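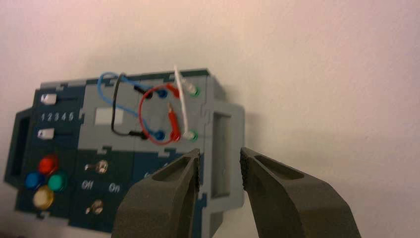 Figure 3. Wrist camera view of the training panel during a demonstration by remote control, with the open fingers near the socket module.

3.2 Collecting the demonstrations

We wanted a set of small, fiddly jobs that a person can do without thinking and a robot finds hard, and we wanted them all within easy reach of one arm. The training panel in Figure 3 suited us very well. It carries sliders, round push buttons in four colours, metal toggle switches and a group of blue and green sockets joined by patch wires, so a single fixed object gave us pushing, sliding, flicking and plugging — four rather different sorts of movement — without our having to rebuild the bench between tasks.

Demonstrations were given in two ways. In the first, which we call hand guiding, the teacher takes hold of the arm and walks it through the job while the joints are left slack. In the second, the teacher sits at the Trirton desk with a pair of hand controllers and drives the arm from there, watching only the pictures that come back from the robot. We were fond of hand guiding at the start, and we still think it is the kinder way to introduce a newcomer to the work, but the teacher's own arms and sleeves kept finding their way into the view, and the policy was rather too interested in them. Remote control avoids this, at the price of a longer apprenticeship for the teacher.

In all we kept 578 demonstrations, of which 50 were set aside before any training began and used only for testing. Each teacher practised for a whole afternoon before anything was saved. Lovely Talavera, who ran the sessions at Prorkitham, asked everyone to talk aloud as they worked, and her notes have been more useful to us than several of our measurements. One remark comes up again and again in them: teachers slow down a great deal just before touching a toggle, then flick it faster than they mean to. We left these pauses in the recordings. Trimming them made the files tidier and the learned movements noticeably clumsier, and we would ask anyone repeating this work to resist the temptation, as we did not on our first attempt.

The patch wires deserve a word of their own. They stand up in loops above the top of the panel, and from the wrist they can pass in front of the very socket the teacher is aiming for. Our teachers learned to come in low, with the fingers open and pointing up towards the module, and to close them only once the plug was clearly between the tips. We did not write this down as a rule, but the policy picked it up all the same from the Esquivel set, where the habit was strongest. The Rostavico set, gathered in November by teachers who preferred to approach from the side, gave more dropped plugs, and mixing the two sets freely did neither of them any good. For the results in Section 4 we therefore train on each set separately and report the mixed case only for comparison.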